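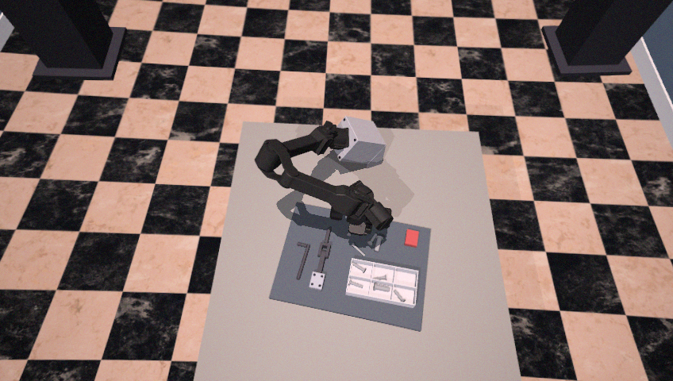
3.2 Tempering and bloom assessment

Dark couverture was supplied by Greso in blocks from a single production batch, with a declared cocoa solids content of 70%. The blocks were stored in sealed foil liners until use. Milk couverture for the filled bars came from the Irnlow plant and was handled in the same way. No extra lecithin was added to either chocolate at any stage.

Each batch was melted at 48 °C and held at that temperature under slow stirring until no crystals remained. It was then cooled to 27.5 °C and reheated to the working temperature, 31.5 °C for dark and 29.5 °C for milk. Temper was checked with a cooling-curve meter before depositing began. Batches with a slope outside the range -0.3 to +0.3 were remelted and the whole cycle was repeated. A remelted batch was given a new batch number, so that its history could be traced in the analysis.

Bars were deposited into polycarbonate moulds, shaken to release trapped air and cooled in a tunnel with an air temperature of 12 °C at the centre zone. Demoulded bars were left to settle overnight before wrapping. Bars with visible cracks or air holes on the upper face were removed at this point. The remaining 3,602 bars were divided between the storage conditions described below.

Storage took place at two sites. The Koubek store was held at a constant 18 °C. The Drollstead store was cycled between 18 °C and 26 °C, with one full cycle every 24 hours and the warm period starting at 06:00. Relative humidity was kept below 55% at both sites to limit sugar bloom, which would otherwise be hard to tell apart from fat bloom by surface colour alone. Storage began in December and ran for 14 weeks.

Surface whiteness was measured with a tristimulus colorimeter at three fixed points on the upper face of each sampled bar. The whiteness index (WI) was worked out from the L*, a* and b* values in the usual manner:

WI = 100 - [(100 - L*)^2 + a*^2 + b*^2]^0.5

A bar was classed as bloomed when its mean WI had risen by more than four units from the value recorded at wrapping. This threshold was set in a preliminary trial, in which tasters began to report a dull or greyish surface at a rise of between three and five units. Bars were not returned to storage after measurement.

3.3 Effect of storage condition

In total, 865 bars were classed as bloomed by the end of the storage period. Of these, 352 were plain dark bars and the rest were filled bars with an orange or hazelnut centre. Most bloomed bars came from the cycled store, as expected from earlier work on temperature swings close to the melting range of form V crystals.

Filled bars bloomed earlier than plain bars under both conditions. The difference was larger for the hazelnut centre than for the orange one. Hazelnut oil is liquid at storage temperature and moves through the shell towards the surface, where it carries dissolved cocoa butter with it. The orange centre contained less free oil and more water-based syrup. Its shells stayed glossy for longer, although several softened at the base - a fault not captured by the whiteness index.

Shell thickness was not controlled closely enough to be treated as a variable. Sections cut from spare bars showed that the base was often thinner than the side walls, and the corners were the thickest part. Colour readings taken only on the upper face may therefore understate migration through the base. Texture results for the same bars are given in Section 3.4.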